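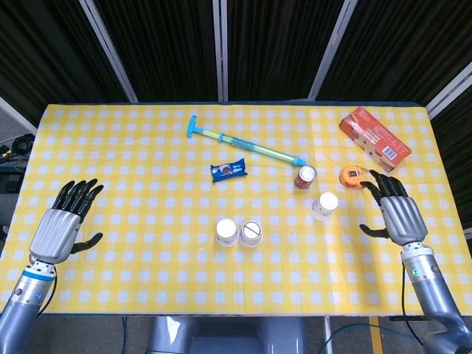
A pump-style water toy, an orange tape measure and a snack packet on the yellow-and-white cloth.

Leftovers from the lake: what campers leave behind at Skirkamitz

The woman who runs the office at the Skirkamitz campground has a rule about the lost-and-found. Everything goes out on a table with a cloth on it, where people can see it.

"We used to have a bin," she says. "You would ask somebody what they lost, and then you'd dig. Half the time it was at the bottom and you gave up before you got there."

Skirkamitz sits on the north shore of Lake Niven, 20 minutes from Gundgate by the county road. It has 200 sites, and most of them are booked from the end of school until the last week of August. She started there cleaning the bathhouse and has run the office for nine seasons. She and her husband live on the property all year.

The tablecloth is checkered yellow and white. She bought it for the picnic area, where it kept blowing off, and moved it inside after one summer. She has tried plain cloths since then and gone back to the checks both times.

"On the green one you couldn't find a thing," she says. "Sunglasses, car keys, they just disappeared. On yellow you see it from the door."

Asked what turns up most, she doesn't have to think. Towels come first, and they are kept on a shelf because they would cover everything else. After that it is water toys. The pump kind is popular on Niven because the swimming area is shallow and children can stand in it and refill. They get left on the dock, under picnic benches, and in the grass behind the boat rental.

"Kids carry them down to the water and nobody carries them back up," she says. "Then it's Sunday and Dad is trying to get the car loaded before checkout, and he's not going to walk down to the dock for a squirter."

She empties them before they come inside. The handle gets pulled all the way out and pushed back in over the grass until nothing more comes through the nozzle. She learned that after one leaked overnight onto a stack of registration cards.

Tape measures surprised her at first. She had expected flashlights and can openers, and she gets those too, but every season there are several tapes. People bring them to check whether a trailer awning will clear the trees, or to settle an argument about how big a fish was.

"They set it down on the picnic table, and then supper goes on top of it," she says. "I've never had to buy one. If I need to measure something I go over and borrow from the table, and then I put it back."

Small packaged food is another matter. Snack packets and cans come in with the rest, usually in the same grocery bag as something else, and she decides about them one at a time. If it is sealed and in date, it can stay out for a few days and anybody can have it. If it is open it goes straight in the trash, on account of the raccoons. The cans she checks for dents.

"I'm not going to mail anybody a bag of snacks," she says. "I have had people ask."

She will mail other things if the owner pays the postage. Last year she sent out glasses, a retainer, a stuffed rabbit, and one left shoe. The rabbit went 500 miles and the family sent back a card, which is pinned up by the key hooks.

Whatever is not claimed stays until the campground closes for the season. On the last weekend she invites the seasonal campers to take what they want. The rest is boxed up for the Pemum thrift store in Gundgate, which puts the toys aside for spring. One year the store wrote her a receipt for 325 items, and that was without the towels.

Does she ever get tired of other people's things? She says she minds the wet ones. The rest is part of the job, and it gives people a reason to come into the office and talk.

"A man came in looking for his hat," she says. "He didn't find it, but he found a cup he lost two years ago. I don't know where that cup had been. It must have been in the bin — the old bin — and come out when we dumped it."

She has kept the bin. It is out behind the bathhouse now and holds firewood scraps, free to anyone with a reservation. Campers who think they left something at Skirkamitz can call the office any morning before noon, or leave a message with the site number and what the item looks like.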